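Noltbridge Town Election: Your Questions, Answered

Last updated December 18, 2025

We get a lot of calls at the clerk's office in the weeks before people vote, and we truly don't mind them! But the phone line does get busy, so we've gathered up the things neighbors ask us most. If yours isn't answered, please do call or stop by.

Who is on the ballot?

Voters will choose a mayor and fill two open council seats. The ward map hasn't changed since it was redrawn in July, so if you voted at Yeoman Hall last time, you'll be going back there.

I moved across town. Do I have to register all over again?

No, you only need to update your address, and it takes one short form (it's the green one in the rack by our door). If you moved here from another town, though, you'll need the full registration form and something showing your new address, like a lease or a power bill.

How do I ask for a mail ballot?

You can call us, write to us or come by the counter. We'll need your name, your date of birth and the address where you want the ballot sent. Folks who spend the winter somewhere warmer should tell us both addresses, so we know where to reach you if something comes back.

Do I have to seal both envelopes?

Yes, please. The ballot goes in the inner envelope, which you seal, and then that one goes in the outer envelope, which you seal and sign. If the flap won't stick, a dab of ordinary glue or a bit of clear tape is perfectly fine.

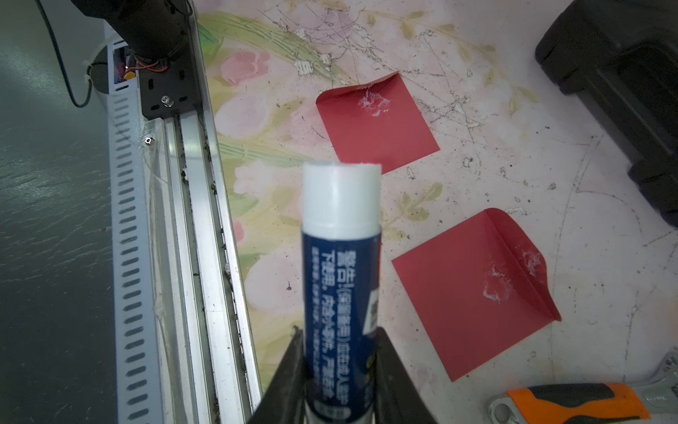
Glue stick and red paper envelopes on a tulip-print cloth.

Can my daughter drop off my ballot for me?

She can, as long as you've signed the outer envelope yourself. The drop box on Esen Street is open day and night until the polls close.

When would there be a recount?

A candidate may ask for one when the margin is 20 votes or fewer. It's done in public at Yeoman Hall, where we have 40 chairs, so come a little early if you'd like to sit.

Who do I talk to if something went wrong?

Ask for Adaeze Nwachukwu at the front counter. She handles complaints and ballot replacements, and she'll give you a copy of whatever you file.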